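Working Practice Reviewer (Robot Cells), fixed term
Herisitz, Osidov site
Posted 22/04/2022

Herisitz is looking for someone to review and rewrite the rules our operators follow when they work beside two-arm robot stations. The post runs for 700 hours, starting in May, and is based at Osidov with occasional visits to Figueiredo.

Our present rulebook, known in-house as Skinda, was written for fenced cells. It says little about benches where a person sits within reach of the arms, and it needs to be brought up to date.

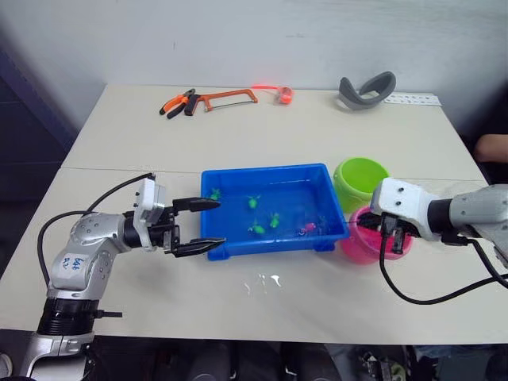 You will begin with the section on liquids and loose items. It has to cover jobs such as sorting small toys from a tray of water into buckets: where cables may run on the table, what to do about drops on the surface, and how far back hand tools like a hacksaw or pliers should be kept while the arms are live. You will watch sessions, talk to operators and draft each rule in words a new starter can follow.

We need:
Experience of writing risk assessments or safe working procedures
Working knowledge of ISO 10218 and ISO/TS 15066
Clear written English

Programming skill is useful but not required.

Pay is 2395 a month before tax, and travel between sites is refunded. To apply, send a CV and a sample of a procedure you have written, 700 words at most, to the Osidov office. Please quote reference RC 100. Interviews will be held on site and include a short bench visit.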